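How to Compare Hand-Held Gripper Fingers on Cloth and Baskets

If you have two sets of fingers and can't decide which to mount, don't start with foam cubes! Cubes flatter everything. Start with a floppy garment and a woven basket, because between them they'll show you more in one session than a whole shelf of blocks. I've been doing it this way for the Bodomach pair since last April and I still look forward to it.

What you need

Two hand-held grippers, a table you can walk up to from the front, one garment in plain cotton, and one basket with open handles. Pick a garment and basket close in color if you can. It makes the footage harder to read later, and you want to know that early.

Step 1. Zero both grippers. Close the fingers fully, press reset in Kuusisto, open them fully, and save. If the open reading differs between left and right by more than two millimeters, check the finger screws before anything else.

Step 2. Route the cables down past your wrists and do a few big arm circles. You should feel no tug.

Step 3. Place the basket on the left, the garment on the right, and start recording on all views.
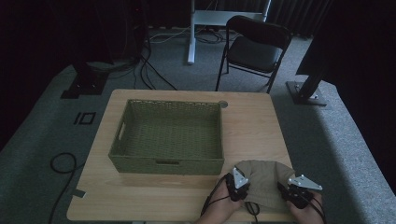
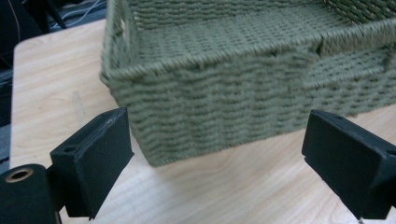
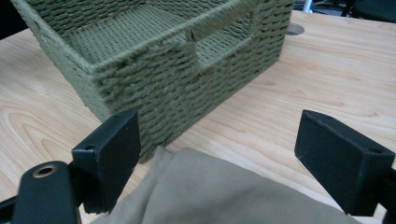
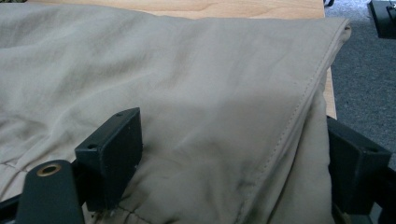

Step 4. Run the garment trials. Pinch a single layer, lift it a hand's width, hold for a slow count of five, and put it down. Then do the same on a folded edge, where the stitching gives the fingers something to bite. Square-ended fingers love an edge and can be hopeless on one flat layer (try it, the difference is huge).

Step 5. Run the basket trials. Take the rim first, then a handle opening, then a corner. Go gently on the rim: a woven wall gives a little, and it's easy to squeeze far more than you need to.

Step 6. Swap fingers and repeat in the same order. Yuk-lan Lo, who trims our recordings, begs everyone to say the finger name out loud at the start of each run. Please do it!

Reading the results

Score each trial as held, slipped or missed. Our log for the Hodenance comparison has 1,685 trials in it, of which 473 were slips, and most of those came from the single-layer pinch. You don't need that many. With 400 you'll already see which pair you prefer.

Wipe the pads between sets and note any new scuffs. I replace mine after 2,000 closings, though Wendelin Thaler over at Silovside runs his a lot longer and gets perfectly good grips.

Next page: setting the finger gap for thin cloth.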